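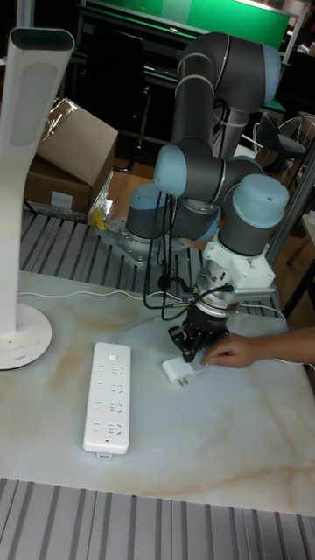 **Märta Torvik**
Press Officer, Florkden

**Florkden opens return points for old chargers and adapters in Partington**

PARTINGTON, September – Florkden, the household repair and recycling company, today announces a new return service for chargers, plug-in adapters and loose cables. The service is called Clerine and it is free for all residents of Partington.

During a trial period of 3 months, households brought 1,000 items to our shop on Plostell Street. Of these, 649 passed our electrical safety check and were given to new owners. The remaining items were taken apart, and the copper and plastic were sent to recycling.

"Many people keep a drawer full of adapters and do not know which device they belong to," says Märta Torvik. "We also had such a drawer in our own office. With Clerine we want to make it easy to empty it."
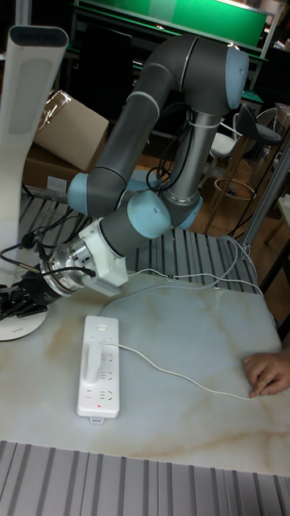

*White marble-patterned table, with the base of a lamp at left.*

From September, residents can use two return points: the Plostell Street shop and the entrance hall of the Partington library. Items can be left during normal opening hours, and no registration is needed. Please tie long cables together before you bring them. Batteries and power banks are not accepted – these must go to the city collection station as before.

Adapters which pass the check receive a label with voltage and connector type. They can be picked up without payment in the shop, up to two per visit.

**Press contact**
Märta Torvik, Florkden, Plostell Street, Partington
Photos and the trial report are sent on request.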